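Bench notebook, latch task, April
Teleop and hand-guided demos, Dridunstead bench

Started a little after 9 and stopped when my wrists gave out. Target for the week is 300 demos of the latch-and-shackle task. I said at planning that I thought 300 was a number picked because it looks good on a slide, and I still think so. Writing down what I saw today so we can argue from something.

Wrist camera, shackle between the fingers, ring and brass hardware up ahead:

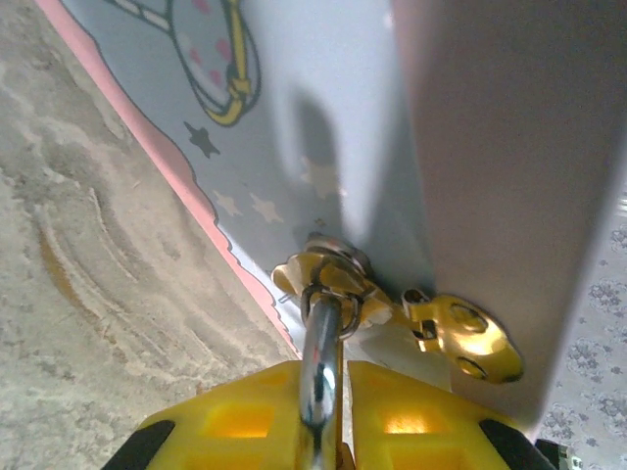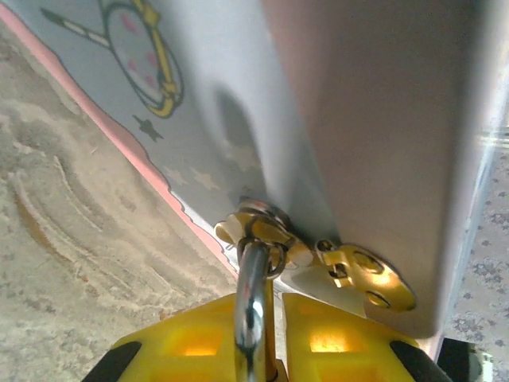

Why bother with remote control when the arm can be moved by hand?
Hand guiding is quicker to learn, but the operator's forearm ends up in the side camera and the joint torques come out contaminated by whoever is pushing. Remote control keeps the person out of the recording. The price is that you lose the feel of contact, and on a task that is mostly contact that is a big price.

I tried both. Hand guiding first, 5 runs, all of them fine to my eye and all of them useless for the force channel. I leaned on the arm to get past the sticky spot in joint 4 and you can see my lean in every plot. Then the leader arm with the Fletov bridge. Latency felt worse than the spec sheet says. I don't have a proper measurement, so take that as a complaint and not a result.

What bothers me more is the way we grade. Tullier marks a run as good if the rod ends up clear of the ring and the fingers are still closed. By that rule a run where I scraped the shackle sideways for most of the episode, got lucky on a twist and backed out counts the same as a clean one. I flagged 3 like that. The script passed all 3. If the policy learns to scrape and twist, we taught it to, and the success rate on the dashboard will look great right up to the day somebody swaps the hardware.

Also, the wrist view. People keep telling me it has everything the policy needs. Once the shackle is between the fingers, that camera gets a strip of chrome and a lot of glare off it. I was driving mostly from the side monitor and my own eyes over the top of it. The policy gets neither of those if we train wrist-only, as in the Jia plan. So the demos contain decisions based on information the student never sees. I brought this up last month and was told more data would smooth it out. Maybe. I'd like to see that tested on a small set before we spend the rest of the month on collection.

Things that did help:
Slowing the leader scaling down for the last bit of the approach. Fewer overshoots, and my corrections got smaller.
Pausing before closing the fingers. Feels silly, but the segments are far easier to cut afterward.
Throwing out the first few runs after a break. I drive badly cold and I doubt I'm the only one.

Things that did not:
The vibration cue on the handle. It buzzes on contact with anything, finger to finger included, so I stopped paying attention to it and then turned it off. Turned it off partway through, so the early files have it on. Noted in the log.
Voice labels. The mic picks up the compressor.

For next session: want a second operator on the same setup, same scaling, no coaching. If their runs look nothing like mine then we're collecting styles, and I'd want to know that early. Hold back 9 runs from each of us for checking and keep them out of training, whatever the count looks like by then.

Grip pads need a wipe with alcohol. Cable strain relief on the leader is loose again, taped for now.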